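Savita Gautam
14 April 2023

Our robotics club has 9 weeks behind it now and I said I'd write up how the arm project is going. Long thread, mute me if you need to.

Savita Gautam
The club is run out of the design lab at Hatar. You don't have to be an engineering student. Two of our members are in nursing and one is in history. We meet after classes and stay until the building closes.

Savita Gautam
The project this term is a tabletop arm that picks up small objects and puts them down where you ask. That's the whole thing. We picked it in September, when it sounded easy.

Savita Gautam
The arm is a Flurkent kit the department bought before any of us got here. Six joints, a two-finger gripper, a small camera at the wrist. The base had a cracked mount, so Harsh Saxena printed a new one. It took him four tries to get the bolt holes right.

Savita Gautam
The control board is a Bitell. I like it fine. The manual is bad. If you're using one and the joint 4 motor buzzes when it's holding still, turn the hold current down before you start taking things apart. We took things apart.

Savita Gautam
People keep asking how we drive it. For now a person does it by hand with a second, smaller arm that has the same joints. You move the small one and the big one follows. Every run gets saved, with the joint positions and the wrist camera video together.

Savita Gautam
Later we train on those runs so the arm can do the task without a driver. Our target for this term is 1,000 saved runs. As of last night we have 738.

Savita Gautam
A run takes less than a minute if it goes well. Resetting the table takes longer than the run does. You have to put everything back in a different place and at a different angle every time, and people get lazy and put things back in the same three spots. I do it too.

Savita Gautam
Urmila Bhardwaj fixed that by writing a short script that picks a spot and an angle and prints it on the screen. You put the object there and you don't argue with it. The runs since then cover a lot more of the table.

Savita Gautam
Objects so far: a Rubik's cube, a tape roll, a marker, a plastic cup, a sponge. The cup was the worst. The gripper fingers slide on it unless you come in very low. We dropped the cup from the list and may bring it back next term.

Savita Gautam
We also changed the surface. The first 100 runs were all on bare table, and when Harsh trained a quick test model on them it did badly as soon as there was a notebook lying around. So we started putting paper under and next to the objects in some runs. Different colors, sometimes overlapping.

Savita Gautam
Paper brought its own trouble. It slides when a finger brushes it, and a sheet that isn't lying flat throws a shadow. The test model went for a shadow twice. We kept those runs in a separate folder so we can look at them again when we have a better model.

Savita Gautam
We tried taping the sheets down. The tape was shiny under the lamp and we didn't want the model to learn tape. Back to loose sheets.

Savita Gautam
Lighting: we have one lamp with a piece of baking parchment clipped over it. Before that there was a hard glare across the table every evening. There's still a bright patch on one side but you can see past it.

Savita Gautam
Fumiko Honda advises us and she's the one who told us to watch the wrist video every session before we go home. We weren't doing that. The side camera looked good so we assumed the rest did. When we finally watched, there were a couple dozen runs where the wrist camera had come loose and was mostly looking at a finger. All of those are gone from the total I gave you.

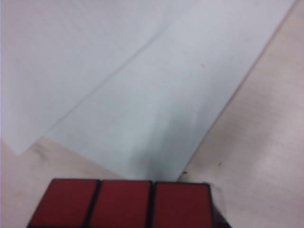 Savita Gautam

Wrist view with the cube and two sheets of paper, the light blue one and a paler one. When the camera is this close, all you get of the cube is one row of red stickers along the bottom. A person knows it's a cube. The model has three red shapes and some black to go on.

Savita Gautam
It's also a soft picture. The focus on that camera is fixed and we can't do much about it. Urmila wants to swap it for a better one. I'd like to finish the term's runs on the same camera first and then swap, so we aren't mixing two kinds of video in one set. We haven't settled that.

Savita Gautam
Related question we argued over for most of one evening: do you label the run by what the driver was asked to do, or by what happened? If the driver was told to move the cube to the left of the paper and set it on the edge of the paper, which one do you write down? We write both now. Two columns.

Savita Gautam
There's a sheet of instructions for new drivers. Short version:
Start from the home position.
Move slower than you want to.
If you bump the table, stop and throw out the run.
Don't talk to the driver during a run.
Write your initials in the log.

Savita Gautam
Lenuța Voicu is our best driver by a distance. She joined to do the poster for the open house and had never touched a robot. Her runs are short and smooth and she hardly ever has to redo one. We ask new people to watch a few of hers first.

Savita Gautam
Someone asked about cost. The kit and board were already in the department. What we've paid for ourselves is filament, paper, the lamp, a new USB hub and one replacement motor. The Bansal student fund covered the motor. Their form is two pages and they answered fast, so apply if your club is eligible.

Savita Gautam
Still to do: finish the runs, train on the full set, and test with objects in places the script hasn't used. We'll also test with one object the model has never seen. Harsh wants a lime. I want something that doesn't roll.

Savita Gautam
If you're at Hatar and want to drive, come by the lab after classes and ask for me or Harsh. No experience needed, and you'll be doing real runs the first evening. Bring a sweater, the lab is cold.

Savita Gautam
For the two people who asked: yes, I'll post the parts list and Urmila's script. She wants to clean up the script first. The parts list I can put up tomorrow.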